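4. Cleaning jewelry in the Tamon ultrasonic cleaner

Read this section before you use the jewelry basket for the first time. For eyeglasses and dentures, see section 5.

4.1 Sorting the pieces

1. Put all pieces on a clean and flat surface with good light.
2. Separate the pieces which are tangled. Do not pull on thin strands.
3. Look at every clasp and every setting. If a stone moves under your finger, do not clean this piece in the machine.
4. Make two groups: pieces for the tank, and pieces for cleaning by hand.
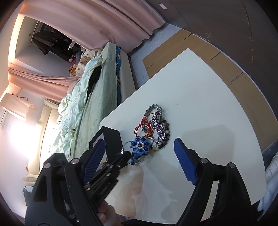
Fig. 14. Mixed bracelets before sorting. The red cord bracelet belongs to the hand group.

CAUTION: Do not put pearls, opal, amber, coral or turquoise in the tank. The same is valid for glued stones and for all pieces on cord, silk or elastic. If you do not know the material, please ask a jeweler.

4.2 Filling and starting

1. Unplug the unit and open the lid.
2. Fill the tank with clean water up to the MAX line. Warm water gives a better result – never use boiling water.
3. Add 2 ml of Disia cleaning liquid. Other liquids can damage the tank.
4. Lay the pieces in the basket so that they do not touch each other.
5. Close the lid, plug in the unit and press START. One cycle takes 200 seconds.

Note: The unit stops by itself. A light humming sound during the cycle is normal.

4.3 After the cycle

1. Unplug the unit and lift out the basket.
2. Rinse the pieces under running water. Close the drain of the sink first.
3. Dry with a soft cloth.
4. Empty the tank from the side without the cable.

Replacement basket: order no. 2687, from your Gerneren dealer.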